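Come Spend a Winter With Me at Flivside

Posted 2026-10-29

I run a small lakeside guest lodge called Flivside, and I'm looking for a live-in assistant host to help me through the cold months and into the spring rush. If you like people, don't mind shoveling a path before breakfast, and can be cheerful to someone who has just driven six hours with two kids and a dog, please keep reading!

A little about the place first. We have 7 cabins strung out along the shore, plus the main house, where I live and where breakfast happens. The cabin farthest out is Agbeko, and it's the one everybody fights over (it has the big tub and the porch that gets the evening sun). Sora is our sauna building, down by the dock. It opened last season and I'm still a bit giddy about it. We get couples and hikers mostly, a few families, and one knitting group that books the same long weekend every year and drinks more coffee than you would think possible.

What you'd be doing

No two days look alike, so take this as a loose picture. Mornings are breakfast — I cook, you carry plates and chat and keep the coffee going. After that it's turning over cabins, which is real physical work: stripping beds, scrubbing showers, hauling firewood. Afternoons you'd be checking guests in, firing up Sora for the evening slots, and answering messages. Two nights a week you'd have the late phone, so that I can go to bed at nine like I want to.

We take bookings through Primiver, which you don't need to know already. I learned it in an afternoon and I once locked myself out of my own email for a month.
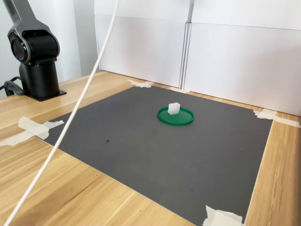
Who I'm hoping to hear from

I care a lot more about how you are with people than about your resume. Past hotel or restaurant work is great, but so is camp counseling, or bartending, or raising a houseful of kids. You should be at least 21, have a driver's license, and be okay driving on snow. You need to be able to lift a full laundry bag up a flight of stairs. A second language would make me very happy, Spanish or French especially.

If you need a busy town at your doorstep, you'll probably be miserable. The nearest grocery store is a half-hour drive, and in January the big social event is somebody's chili supper. I love it, but I've had helpers who didn't, and it's better that we both know up front.

Pay and the other stuff

The pay is $2,000 a month, plus your own room and bath in the main house and all your meals. You keep your share of the tips. Travel to get here is on me, up to $800, paid back with your first check if you save your receipts. You get two full days off every week, back to back, and you can use Sora whenever guests haven't booked it. There's Wi-Fi in the main house that is good enough for video calls. Out in the cabins it's another story.

I'd like you to start right after Thanksgiving and stay through the end of March. If we get along and you want the summer season too, we can talk about that in the new year. Pets, I'm sorry, no. I have an elderly cat who has made her feelings very clear.

How to apply

Send me an email through the contact page with "Assistant Host" in the subject line. Skip the formal cover letter! Tell me in your own words about a time you looked after somebody, at work or anywhere else, and what you'd want to do on your days off up here. Add a resume if you have one, and two people I can call.

I read everything myself, usually at night after the last check-in, so give me about a week to write back. If it sounds like a fit, we'll have a video call, and after that I'd love for you to come stay a night as my guest (on the house, breakfast included) so you can see the place before you say yes.

Couples are welcome to apply together, but there's only one paid position right now and the room has a double bed, so talk it over first. Questions are fine too — just use the same contact page and I'll get back to you.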